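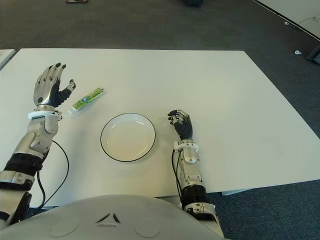 Toothpaste and plate on the white table, grey carpet underneath.

Posted 10/15/19

Part three of the bathroom shelf notes. The tube in question is the children's one, mostly white with green printing, and the plate is a plain round one from the kitchen. The tray that used to hold the toothbrushes cracked in the spring and I have been testing substitutes ever since.

Requirements first. The shelf is 358 mm wide between the brackets. Anything standing on it has to leave room for the beaker, the soap and the hand cream. It also has to survive being knocked into the basin, and go through the dishwasher with everything else.

The Rurker tray met the width requirement but had a raised grid in the base. Toothpaste collects in the grid and sets hard within a couple of days. Cleaning it took a wooden skewer and more patience than the tray was worth. The Nekden version has a smooth base and a drain hole, but the hole sits at the high end, so water stays where it is. I sent that one back.

A plate has no corners and no hole. The rim keeps the tube from rolling off and a wipe with a cloth deals with the residue. The drawback is the footprint: a round plate wastes space at both sides of a rectangular shelf. Moving the soap to the window ledge solved that here, but not every bathroom has a ledge.

On storing the tube itself, I have tried three positions:

Upright on the cap. Works when full. Falls over below half, as the weight shifts and the flat end starts to lean.

Flat. Stable, takes the most room. Paste stays spread along the tube, so it needs squeezing up from the crimp each time.

Flat, crimp end propped on the plate rim. Paste moves slowly towards the cap. This is the one we have settled on.

Sena Akpalu asked under the last post whether a clip on the crimp end would do the same job. It does, and it gets the last of the paste out better than propping. Ours kept going missing - usually to close a cereal bag - so I stopped buying them.

Still to test: the Eshun wall cup, which needs two screws and a tiled surface I am willing to drill. That will wait until December, when the basin tap is being replaced and the tiles will be disturbed anyway.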